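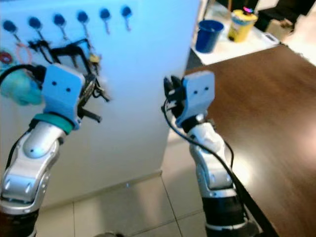
Two arms, one at the hook rail, with the left gripper at the black tools.

Tips for Getting Your Utility Wall Ready for a Two-Arm Helper

Updated March 1, 2023

Plallis rents its two-arm home helper by the month for $189, delivery included. The setup sheet covers the power cord, the app and the emergency stop. It says very little about how to arrange the things you want the arms to pick up and put back. These tips come from two months of renting one for a kitchen and the utility corner next to it.

Start with the hooks

Use hooks with a round knob or ball at the end. Thin wire hooks bend when the gripper pulls at an angle, and adhesive ones come off sooner or later. Ours are screwed in. If you are buying new, the Collado rail is fine and costs less than the one Plallis sells.

Put the rail at a height the arms reach without stretching. Park the base, send one arm to the board from the app, and mark that spot with painter's tape before you drill.

Thin out the cluster

A bunch of tools on one hook is the most common cause of a failed pick. Black tools hanging against other black tools are the worst. The helper goes in, touches the bunch, and backs out to try again. Hang one tool per hook where you can. Where you can't, wrap a band of colored tape on each handle and teach the tools one at a time.

Loops work better than holes. Tie a loop of cord through any handle with a small hole, wide enough to fit two fingers.

Keep soft things apart

Cloths, dusters and anything fuzzy should hang on their own or go in a bin. They catch on the tool next to them and both come down.

The table

A glossy tabletop reflects window light, and our unit was slower at finding small items on ours in the afternoon. A plain matte placemat helped. So did closing the blind.

Leave a gap between the table edge and the arms. Visitación Bravo at the Plallis help line told me to allow the width of a dinner plate, and that has been enough for the elbow to swing.

Cables

Check the cables along the arms every morning. They should curve freely and not be looped over a hook or a table corner. If one has worked loose, press it back into its clips with the power off.

Floors

Tile is good. Sweep the grout lines, as grit gets into the base wheels. On rugs, use the hard mat (Stivevia makes one that lies flat).

Cleaning the grippers

Wipe the fingers with a damp cloth at the end of the day. No spray cleaner and no oil. If the fingers start to slip on smooth handles, order new pads. Plallis gives 2,000 picks as the life of a pair, and you can read the tally in the app under Service.

Is it worth the money?

For hanging things up and taking them down, yes, once the wall is sorted. It handles cups well. It is poor with lids, bags and anything floppy. The Mamard single-arm rental is $150 a month and does most of the same jobs, but it can't hold a container with one hand and reach into it with the other. We kept the two-arm model for that.

Cancel in writing before the renewal date. The app has no cancel button.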